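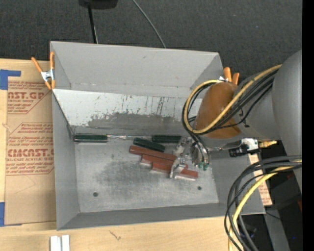
Gray bin with the green and red handles, on the wooden table.

Minutes, tool sorting meeting, Dredbridge workshop, 20 Jun 2020
Minutes written by: Bogumił Żak

1. The minutes from April were accepted with one correction: the shelf is from Bielecka, and I wrote Urkico by mistake.

2. Gray bin. It was agreed that green handles and red handles will be kept apart from now on. The red ones go to the drawer under the window — the green ones stay in the bin until we have a second drawer.

3. Scratches in the bin. One member asked for a rubber mat. Hinex offers a mat for 18 dollars. Approved, with 3 against.

4. Labels. We have nearly 20 left. No new order for the moment.

5. Next meeting: the date will be sent by e-mail. Bogumił brings the key.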